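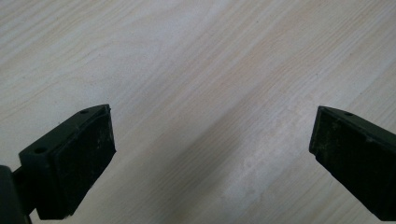
2 min read

Our gripper pads pick up lint and then drop everything – what do you clean them with?

Hi all, first time asking here after a long while of reading. I help out with the after-school robotics club on Wednesday afternoons, and our middle schoolers are building a hand-held gripper for the December challenge (you squeeze it, pick up a wooden block, carry it to a tray and set it down without a tumble). They're so proud of it! The trouble is the black rubbery pads on the fingers. They get speckled with dust and lint, the right one worse than the left, and by the end of practice the blocks slide right out. One of the kids keeps a log, and out of 80 tries last week we dropped 22. We've tried blowing on them and wiping them on a sleeve, which I suspect made it worse. Is there something gentle that won't ruin the rubber? And should we be wiping the table too? Ours has a pale, cloudy smudge right where they practice.

Asked by Faustine Courtois 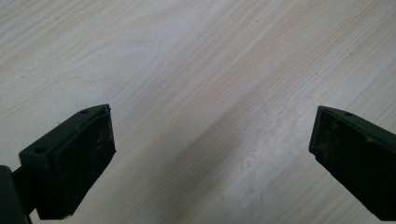
Answer by Agathe Delorme, club mentor

Welcome, Faustine, and please tell your kids hello from ours! We went through the very same thing two seasons ago. A lint-free cloth, barely damp with plain water, then let the pads air dry all the way before anybody squeezes anything. For the stubborn bits, press on a piece of masking tape and peel it off slowly. I'd stay away from alcohol until you know what your pads are made of – some rubbers don't mind it and some go hard and shiny on you, and then you're gluing on new ones the night before the event. Ask me how I know. And yes, do wipe the table, because whatever is on it ends up on the blocks and then on the pads. We do it before every practice now.

Also have a look at how the two pads meet when you close it on a block. If one side touches first, the block will twist out however clean everything is.

Answer by Tshepo Mathebula

tape works. we just swap pads every month

Comment by Faustine Courtois

Thank you both, masking tape is on the shopping list. Tshepo, what glue do you use?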